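The Powell line at Plurkcombe ran 90 seconds per tray until the arms came in. Catrin Watkins had set that figure herself, with a stopwatch, in her second year as shift lead. The new figure was on a screen above the door, and it changed without her.

Her job now was exceptions. When an arm stopped, a tone sounded, and she walked to the station, read the code, and cleared it. On Thursday the tone came from station 2 before the coffee was made.

"Grasp confidence," said Rhodri Voyle, who had packed kitchen sets beside her before he was moved to the tablet desk. "It won't commit."

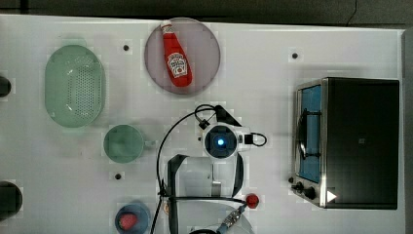 She pressed resume. The arm held for a moment, then went on with its work. The log recorded the stop as operator-assisted and gave her number, not her name.

"What did you do?" Rhodri asked.

"Pressed resume."

"I could have pressed resume."

"You aren't certified."

The certificate had taken an afternoon. Learning to pack without looking had taken her a winter, and there was no field for it on the form. Cledwyn Rees, who taught her, had left in March with the severance and a handshake — he still asked what the rate was.

At the end of the shift the count stood at 3,000. She initialed it, as the procedure required, and sent him the number.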